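3.2 Finger coverings and upkeep

The Surdu unit works in a furnished kitchen with tiled and wood flooring, upholstered seating and a stone-look island. Contact with soft furnishings is frequent, and bare fingertips were found to mark leather seats. Both parallel fingers are therefore wrapped by hand and inspected at the start of each session. The wrist and head views used for this check are given in Figure 4. 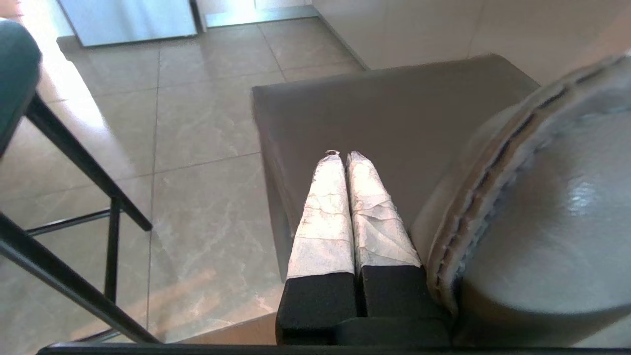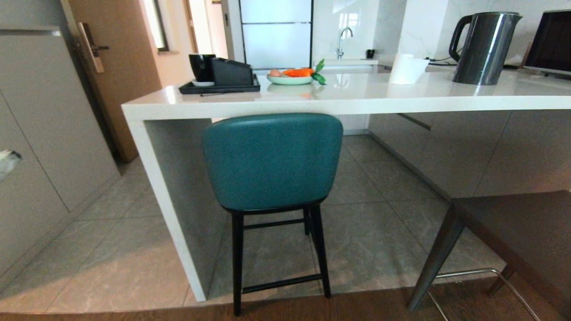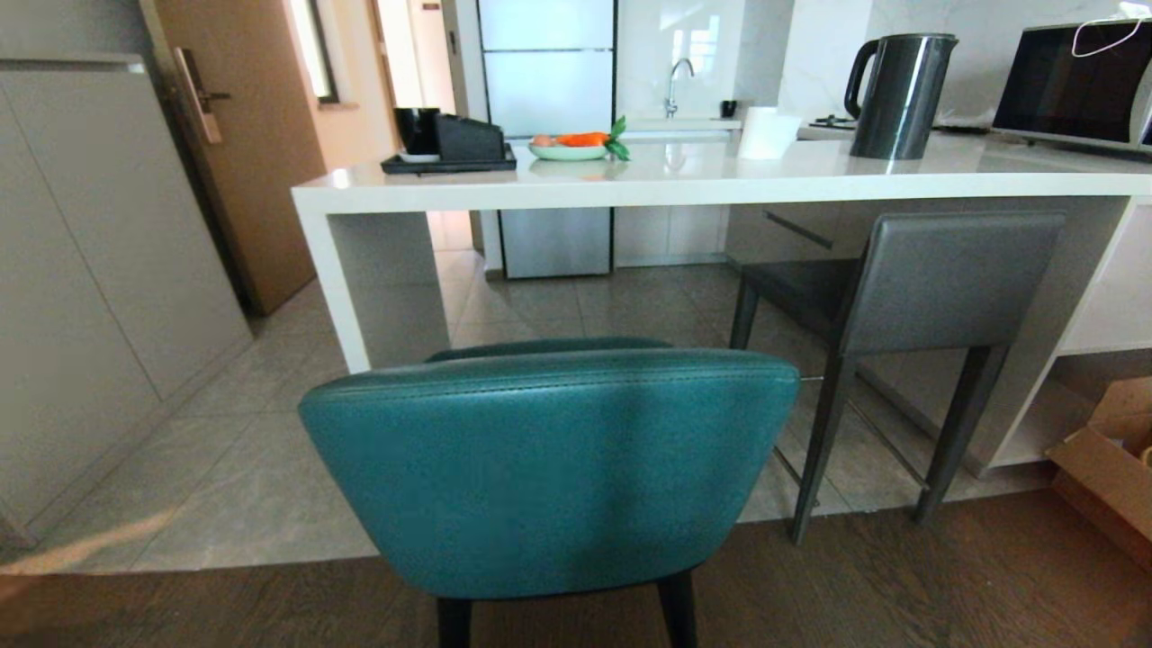 Figure 4. Wrist view of the wrapped fingers (first); head views of the island and teal seating (second and third).

Pledungate, October 2021

The wrist view serves as the main record of wear. Creases in the covering are accepted. An opening at a fingertip, such as the small dark one on the left finger, is entered in the log, and the covering is replaced if the opening reaches the side of the finger. Over 1153 grasps, coverings were replaced after 467 on the left finger and 505 on the right — the count was restarted at each change.

The head camera is checked against the waterfall end of the island, a fixed edge visible from both standing positions. Chairs and stools are not used as reference points, as they are moved between sessions. The gripper is returned to Nirier for servicing after 3000 grasps. All wrapping and log entries were carried out by Ibsa Alemneh.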